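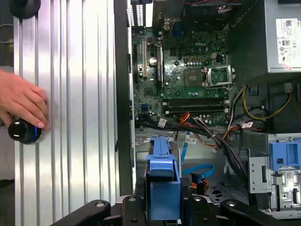

A hand on the ribbed aluminum panel, next to the knob with the blue ring.

Fusbridge Home Computing Club – minutes, December 2019

Hi all, me again with the notes. Solange Hamel was in the chair and I scribbled as fast as I could, so shout if I got something wrong.

Last minutes: the October ones were fine, except I spelled Lulitz with two t's the whole way through. Sorry! Fixed now.

Money: we have $3,934 in the account, which is more than I expected after the new tables. Solange wants to keep most of it for next year's rent. We agreed to spend up to $200 on spare power supplies and cables, and I'm getting prices from Robles before the next meeting.

Swap day: this took up most of the evening (my hand hurts). We had 45 people through the door last time and it got very tight by the coffee urn, so Shoshana Quintanilla asked if we could use the big room at Forora instead. It holds 100 and they'd let us in early to set up. Everybody liked that. Parking is still a question – Shoshana is going to call them.

We also went back and forth on whether sellers should pay for a table. I said no, Solange said a few dollars wouldn't hurt anyone, and we left it at free for members and a small charge for everyone else. Amount to be decided.

Old monitors: there are still too many in the closet. If one is yours, please take it home. Anything without a name on it goes to recycling after the swap.

Beginners' night: Shoshana will do the talk on cleaning fans and picking a case. She needs a helper and I put my name down.

Any other business: the door code has changed, so ask me or Solange for the new one.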